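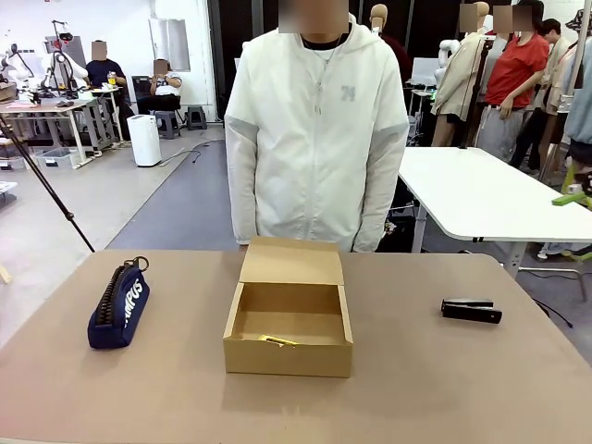

a reply on my last bus thread says the 14 was always late anyway, so why am I mourning it. Fair question. Going to answer it properly, on my lunch, so excuse the typing

---

Yes the 14 was late. It was late in the same way every day. You learned it. Leave the house when the timetable said it had already gone, stroll down, there it was. I miss that more than I can explain

---

For anyone new: the 14 ran Uvgate to Istside, straight down the hill, past the market, done. As of this month it's gone and we have the 11, which goes by way of Purinden

---

Nothing against Purinden. Lovely bakery. I don't need to visit it twice a day

---

The 11 on paper: faster buses, more room, "improved connections." The 11 at my stop this morning: so full the driver did the sorry hand and kept going

---

Next one came almost 14 minutes later. In the rain. The shelter at Uvgate still has no roof panel on the left side so we all stood on the right like penguins

---

Also can we talk about the app. You now have to buy tickets on Majimbun before you get on. No cash. Fine. But the ticket starts running when you BUY it, not when you board

---

so if you buy at the stop like a sensible person and the bus is full and sails past, the ticket is ticking away in your pocket. Mine ran out somewhere in Purinden. Had to buy a second one sitting in traffic outside the bakery

---

Tip until they fix it: add the ticket to your basket, get to the pay screen, then wait. Don't hit pay till you can see the bus. If your phone locks you have to start over so keep tapping the screen

---

My mother does not have a phone that can do any of this. She used to go down to Istside for her hair and the good butcher. Now she gets a lift from me or she doesn't go. That's the bit I'm angry about, the rest is just moaning

--- 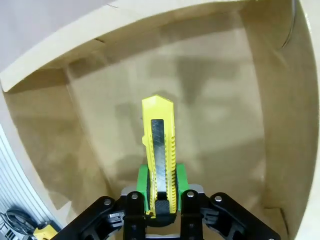
and she's not the only one on our street. The paper ticket machine is at the Istside end. So you can buy a paper ticket to come home, great, once you've already got there somehow

---

Someone asked what the walk is like instead. Down is ok. Back up with shopping, no thank you. There's a stretch past the old pump house with no sidewalk at all and cars come round that bend like it's a racetrack

---

Things I'll say for the 11, trying to be fair:

- heating works
- the seats don't smell of the old seats
- real space for a stroller and a wheelchair at the same time, the 14 never had that

---

Things I won't forgive: the bell. Every stop. A voice says the stop name, then the bell, then the voice says it again. On the Purinden loop there are 4 stops in what feels like one long block. Purinden North. DING. Purinden North.

---

Several of you sent me the survey link, thank you. I filled it in. It asks how satisfied you are with the "new journey experience" and there's one tiny box for comments that cuts you off mid sentance. I got as far as "the problem with the ticket is that it"

---

If you're filling it in too, put the ticket thing first. Then paper tickets at Uvgate. Keep it short or it eats the end

---

You can also write to them on paper, the address is on the back of the printed timetable, in the smallest type known to man. I wrote mine last night. 3 pages, bit much, cut it down to one. Mostly butcher related in the first draft

---

What I'd like, if anyone from the bus company reads this (hi):

one early 14 and one late afternoon 14, straight down the hill. That's all. Keep your loop the rest of the day - people in Purinden deserve a bus as well

---

Few replies saying the school kids have it worse and yes they do. They get the full bus AND the late mark. Parents, put that in the survey, in those words

---

ok lunch is over. Getting the 11 home tonight, will report back if I get on it

---

Edit, the reply about the 14 driver who used to wait if he saw you running: YES. with the radio on. I'd forgotten the radio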